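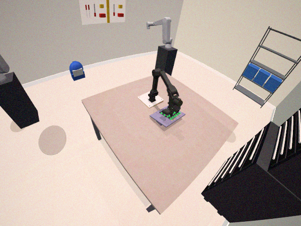
Dineo Buthelezi: Before anyone approves a second arm I'd like to know why the quote went up by 13 percent between the draft and the final. Reopening.

Status: Reopened
Queue: Equipment planning
Assigned to: Mohit Gautam

Mohit Gautam, 9:41
Asked Skalier. The draft left out the controller. Apparently you can buy the arm without one, in the same way you can buy a car without an engine.

Dineo Buthelezi, 10:05
Fine. Does the new price include the gripper?

Mohit Gautam, 10:20
It includes "gripper readiness." I have written back to ask what that costs when it grows up.

Yogesh Dubey, 11:32
While we wait: the layout in the simulator has the black arm in the middle of the table with the tray of green blocks in reach, and the white arm up on its pedestal behind. The pedestal isn't on the quote either. Neither is the tray. Please don't let purchasing find out one line at a time like last January.

Mohit Gautam, 1:15
Skalier says the gripper is extra and the pedestal is a 48-day lead. Cattaneo can do a pedestal sooner, plus $500 for freight.

Dineo Buthelezi, 1:48
Take Cattaneo. Put the controller, gripper, pedestal, tray and freight on one sheet and send it to me before it goes to Meenakshi.

Mohit Gautam, 3:30
Sheet attached, version 2. Version 1 had the freight in twice. Still no word on who pays for training.

Status: Waiting on vendor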